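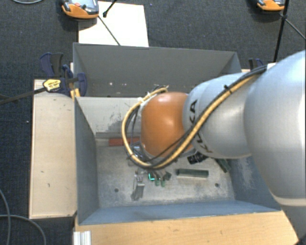 Nendel open steel bin, grey — long-term review

Reviews > Storage and handling > Metal bins

Search reviews Enter a product or maker Go

We use cookies to remember your settings and to see which pages are read. Accept all Manage choices

I bought two of the Nendel open bins in March from Prokov, who stock them in plain grey and in a galvanised finish. The grey was £92 each with delivery. The galvanised was £30 more and had a longer wait, so I went for the grey. They have now been in use for 11 months, one for turned parts and castings and the other for offcuts, and I think that is long enough to say something useful.

They arrived on a pallet, strapped together, with cardboard between them. No dents. There is nothing to assemble. One had a small burr on the top edge which I took off with a file, and the other was fine as it came.

Paint and wear

The walls are a blue-grey and the paint has lasted better than I expected on the sides. The back wall is where it has suffered. There is a patch of dark scuffs with the paint scraped, all in one area, and the rest of that wall still looks decent. The floor is another matter. It is light grey metal, well scratched and worn all over, and anybody hoping to keep it smart should put a mat in on the first day. I didn't, and I don't mind much. The scratches are only on the surface and I can't feel any real grooves with a fingernail.

I had a Clernumau bin before these, which was cheaper, and its paint came away in flakes that ended up in with the parts. I have not had that with the Nendel. Where it goes, it scrapes off.

Shape

The left wall slopes inward, so small items slide down towards the floor and don't sit up against the side. This is good for reaching in. It does cost you some capacity, and square boxes will not sit tight against it. Measure first if you plan to use trays.

Holes in the floor

There are two round holes in the floor, towards the corners on the near side. The leaflet doesn't mention them. They are handy when sweeping out, but washers and short screws go straight through. I keep anything that small in tubs. You could cover them with a bit of plate — I have not bothered.

Cleaning

A hand brush and then a rag does it. Oil wipes off the painted walls easily. It takes more rubbing on the floor, where it gets into the scratches. I clean mine on a Friday and it is a short job.

What I would change

A lip or rolled edge along the top would be kinder on the forearms. I would also like the holes to come with plugs. Prokov sell a rubber mat made by Mazandarani that is meant to fit, priced at £16, but I have not tried it and can't say whether it lies flat.

Would I buy it again? Yes, in the grey. If yours will stand outdoors, pay the extra for the galvanised.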